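Wimetti open day, 10 September 2020

Thomas Sala and I took the 8:46 bus out to Wimetti for the open day. Sieglinde Engelhardt met us at the gate and handed out badges. The first hour was upstairs, mostly slides, and the coffee ran out early.

After that we went down to the packing room. The task there is small snacks into a clear plastic box, one packet at a time.
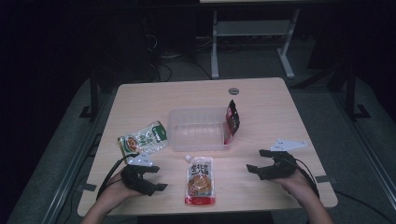
Sieglinde said the mix of wrappers gets changed in May every year — she would like it done more often. Thomas asked who chooses the snacks and was told it's whoever goes to the store. We stayed for six rounds, then moved on to the Narance stand in the hall, where we picked up a parts list and a price sheet. 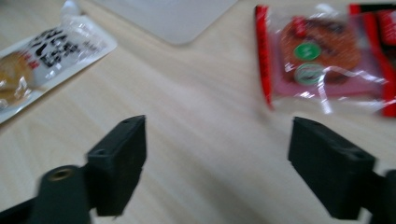 Wrapped snacks on the pale wood tabletop, Wimetti packing room.

Lunch was soup and bread. The next open day has not been set.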